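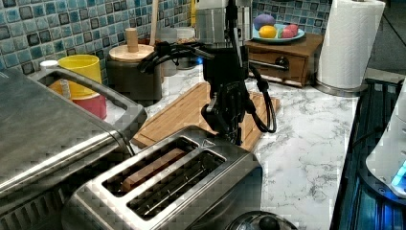 Toaster station, left slot loaded. Cutting board and canister behind.

Nommont Breakfast Bench: README

By Anel Van der Merwe
December
2 min read
23 shares | 2 comments

## What's in this folder

Stills and plain-text notes on breakfast jobs at a kitchen counter. The set has 462 stills, grouped by job. Toast is the largest group, followed by cups, then the cutting board, then putting things back where they live.

Each still has a notes file with the same number. Notes are one or two lines long, written by whoever set up the counter. Spelling is Canadian (colour, grey, centre), so search accordingly.

## The counter

White marble-patterned top with grey veining. The backsplash is small square mosaic tile in mottled blue, teal and dark navy. Colour matching on the blue plate can be fussy against it.

## Objects

- `toaster`: two-slot, brushed stainless. Slots are labelled left and right as seen in the still, whichever way the toaster is turned.
- `toast`: one slice per slot at most. Use `in_slot`, `on_board` or `on_plate`.
- `big_appliance`: the large stainless one with the curved metal handle. Earlier notes call it "oven" in some places and "grill" in others. Both now map to this label.
- `cup_red`, `cup_yellow`: add `stacked` when they are together.
- `board`: wooden, grooved edge. Often set on the diagonal.
- `canister`: dark, round wooden lid with a wooden knob.
- `small_container`: covers the grey translucent one and its neighbour. Contents are not labelled.
- `drawer_cabinet`: small, wooden, with a round dark knob on the drawer.
- `plate_blue`: light blue, usually on top of the cabinet.
- `toy_fruit`: lemon is its own label. The purple egg-shaped piece is `fruit_purple`. Leave the rest as `fruit_other`.

## Labelling rules

Label a slot `empty` only if you can see down into it. If the angle hides the inside, use `unknown`.

Browning is a word, not a number: `pale`, `golden`, `dark`. Golden-brown goes under `golden`. We tried a scale of five and two people rarely agreed.

Reflections on the toaster are not objects. The tops pick up a grid pattern from overhead and it was tagged as a rack in 30 stills. Those are fixed in the Larkex copy but not in the older Gratulico one.

## Known gaps

No bagels or crumpets. Hardly any stills have both slots full. Crumbs are unlabelled.

Tremblay notes use "chopping board" throughout; treat it as `board`.

Corrections go to Anel, with the still number in the subject line.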